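Testing a miracle cleaner at home before you believe the label
October – by Genalyn Agbayani

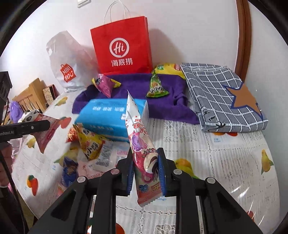
Photo: G. Agbayani / Skodura

Most of the letters I get are about gadgets that claim to clean with magnets, crystals or "charged" water. You can check nearly all of them in your own laundry with things you already own.

Start with an old white cotton sheet. Cut 8 squares the same size and stain them all the same way: a teaspoon of cold tea, left overnight. Number each one in the hem with laundry marker and write down which squares get the gadget and which get plain water. Put the list in a drawer.

Wash the two lots separately, with the same cycle, the same temperature and no detergent in either. Dry them out of the sun, as sunlight will bleach tea by itself. Then shuffle the squares and have someone who hasn't seen the list sort them from cleanest to dirtiest. Fold the hems under so the numbers don't show.

I did this with the Stukeck laundry disc, which cost me $29 and promises 4000 washes. My neighbour couldn't tell its squares from the plain ones. The Cakia ball did no better – it only made more noise in the drum.

A few other points:

Run the test at least 2 times. One good result can be luck.

Never mix bleach with vinegar or ammonia to give a product "a boost". The fumes are dangerous.

For limescale in the kettle, skip the Saliba crystal and use white vinegar and water in equal parts. Leave it for an hour, rinse well, then boil a fresh kettle and tip it out.

Keep your receipt, and the box if it has the claim printed on it. You'll want both if you ask for a refund.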